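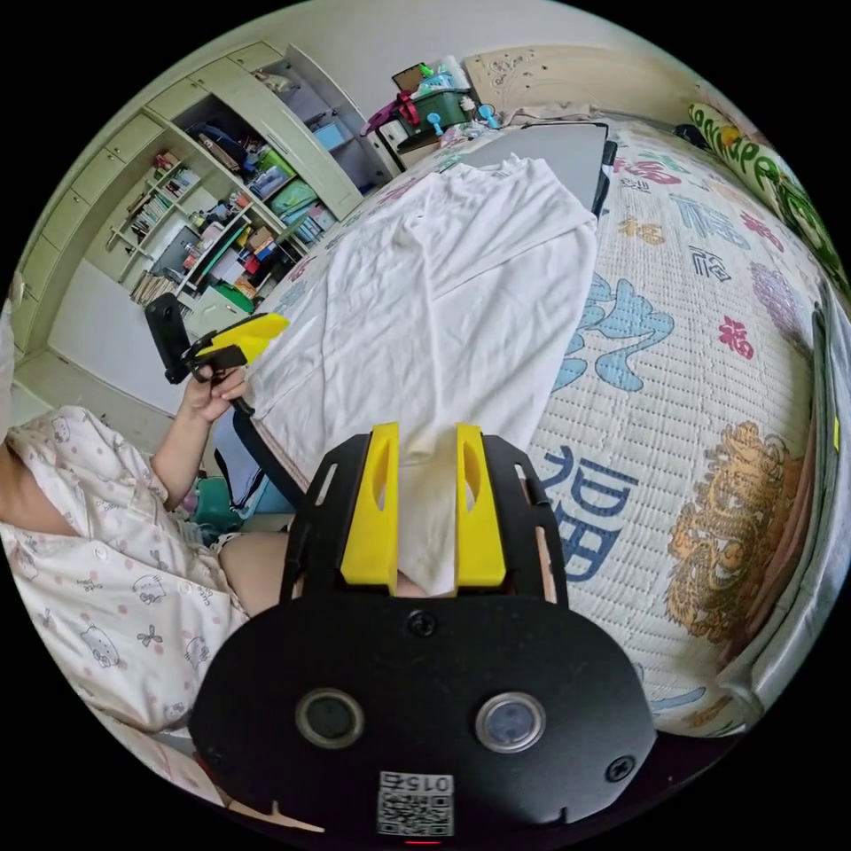 Startseite Forum Ratgeber Arbeit & Technik Anmelden

Bei uns in der Wäscherei wird automatisiert – was heißt das für die Leute am Legetisch?

waescheklammer47
Hallo zusammen, ich arbeite in einer Wäscherei in Drunddale, wir machen vor allem Hotelwäsche und private Pflegekunden. Jetzt kommt eine Anlage von Druvodier, die Laken und Kopfkissenbezüge selber greifen und falten soll. Wir sind 9 Leute in der Schicht. Der Chef sagt, es muss keiner gehen, aber zwei von uns sollen künftig »anlernen«, also mit so Handgreifern Wäsche aufnehmen und ablegen, damit das System die Bewegungen lernt. Hat das schon mal jemand gemacht? Und sollte ich mich melden oder lieber die Finger davon lassen?

Mangelmaus
Haben wir seit letztem Oktober! Ich hab mich gemeldet und würde es wieder tun. Die ersten Tage bist du furchtbar langsam, weil du mit zwei Greiffingern pro Hand halt kein Laken ausschütteln kannst wie sonst (ich hab geflucht wie ein Kutscher). Man packt eine Falte, zieht, setzt neu an. Nach einer Woche ging es. Was sich bei uns geändert hat: weniger Stapeln, mehr Kontrolle und Sortieren, und die Schultern danken es mir. Dafür ist es am Tisch stiller geworden, das Quatschen beim Legen fehlt mir schon. Frag unbedingt, ob die Anlernstunden vom Stücklohn ausgenommen sind – bei uns waren sie das erst nach Protest. An meinem besten Tag hab ich 258 Teile geschafft, sonst lege ich das Doppelte.

Bimport
Lass dir alles schriftlich geben. Mehr sag ich nicht.

Wubshet
Spannbettlaken kann unsere bis heute nicht. Die legen wir weiter von Hand, und das bleibt wohl auch so.

Kommentare

Frotteefan: Stücklohn beim Anlernen, geht's noch??

waescheklammer47: Danke euch, das mit dem Lohn spreche ich am Montag an.

Mangelmaus: Berichte mal, wie's lief!

Ältere Beiträge Nach oben Regeln Kontakt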